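Putting the Sweaters Away

It was June when I finally got to the winter woolens, and if you are reading this with a pile of your own still sitting on a chair, please don't feel bad. Lamai Pongsiri, who edits this newsletter with a much lighter hand than I deserve, asked me for something short on folding and storing knits before the Sonbridge swap. I promised her half a page. Lamai, I am sorry, I did try!

Let me start with where to do it. I like a bed. A table is fine for shirts, but a big sweater wants to sprawl, and on a table one sleeve always ends up over the side, pulling at the rest of it. A bed with nothing on it but a pale fitted sheet gives you all the room you need, and a dark knit shows up so well against it that you'll see every speck you would have missed on a patterned quilt. Take the blankets off first. I have folded a cardigan into a blanket before now and spent a good part of the fall looking for it.

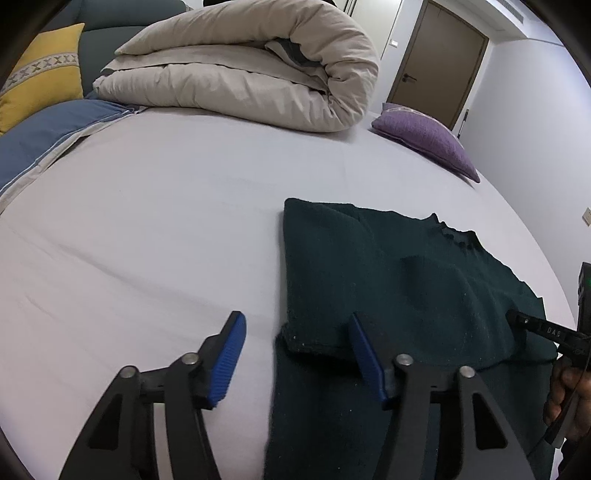 Dark green knit on the bed, with a bit of lint still to come off.

Green is terrible for lint, and so is navy. My own method is a soft clothes brush, always in one direction, and then a strip of packing tape wrapped around my hand for whatever is left. Wichai Intarasuk swears by a damp rubber glove, and I have to admit that it does a lovely job on cat hair. For pilling, go gently. Lay that part of the sweater as flat as you can, hold it taut with your free hand and work in small patches with a comb made for the purpose. A few pills won't hurt anyone, and an old sweater with a little fuzz on it has a friendly look that I've grown fond of.

Make sure it's clean before it goes away, even if you only wore it twice. Moths are far more interested in a collar that has been next to somebody's neck than they are in fresh wool. Let it dry all the way through as well, and give the thick places an extra day, meaning the cuffs, the hem and the ribbing at the neck. I used to put mine away when they felt dry enough, and I had one whole drawer that smelled like a pond.

Now for the folding, and here I'm passing along what Jaruwan Jitpraphai showed us at the Wednesday table, as well as I can remember it. Spread the sweater out face down with the neck away from you. Smooth it from the middle toward the sides with flat hands, and don't tug, or you'll stretch the ribbing. Bring one side in toward the middle and lay the sleeve straight down along it. Do the same on the other side. Then fold the bottom up once, or twice if your drawer is shallow, and turn the whole thing over so the neckline is on top.

The part I had been doing wrong for years was the picking up. I would grab a sweater by the shoulders and haul, and then wonder why it had two little points in it. Jaruwan takes a small fold of the knit, lifts only as much as she needs to turn it over, and sets it down again before taking hold somewhere else. It's slower, but the shape stays put. Heavy knits especially don't like hanging from one spot. 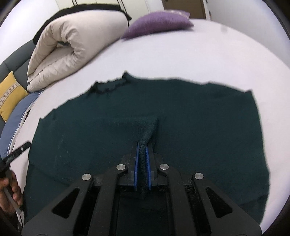

What to Store Them In

Cotton bags are my favorite. An old pillowcase does very nicely and you probably have one. Chaimongkol on the corner has zippered cotton bags at the back of the store, next to the sewing things, and they will hold three thick sweaters or five thin ones if you don't stuff them. Put the heaviest at the bottom. I slip a cedar block in each bag and rub it with a bit of sandpaper when it stops smelling of anything.

Please write on the bag what's in it. Declan Mac an tSaoi pins a scrap of paper to each of his with the color and the size, and he can find the one he wants in the dark, or so he tells me.

Bringing Knits to the Swap

If you come across a sweater you know you won't wear again, we would love to have it. Last year's swap found new homes for 333 pieces, and the knits were gone before lunch. Bring them clean and folded any way you like, and Ojārs Jankauskaitė will take them from you at the side door of the hall. Small holes are fine if you pin a note beside them, and we have a few good darners who are glad of the practice. We can't take anything felted this time, apart from blankets, which the animal shelter has asked for again. Hangers are no use to us, but we're always short of paper bags.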